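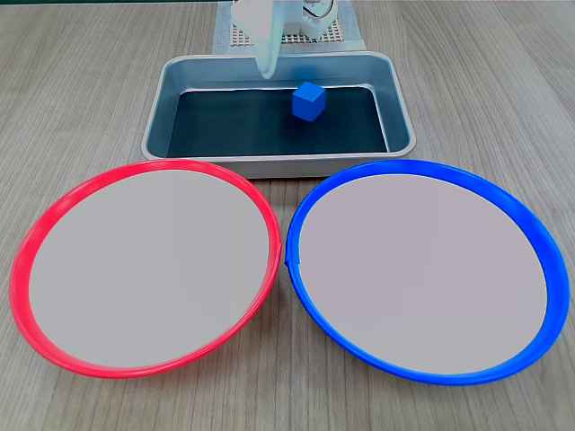 1 min read

Re: [Wirkton-tables] trays for loose pieces

> Do the metal baking trays scratch the cubes? I have 19 of them
> to sort and the plates are full.

Mine is lined with a dark mat and I have seen no marks so far. The blue cube is in it now. I keep the red-rimmed and blue-rimmed plates in front of the tray for sorting by color. The mat came from the shop in Vurnport and I cut it down with scissors. Leave the corners a bit short or it will curl up.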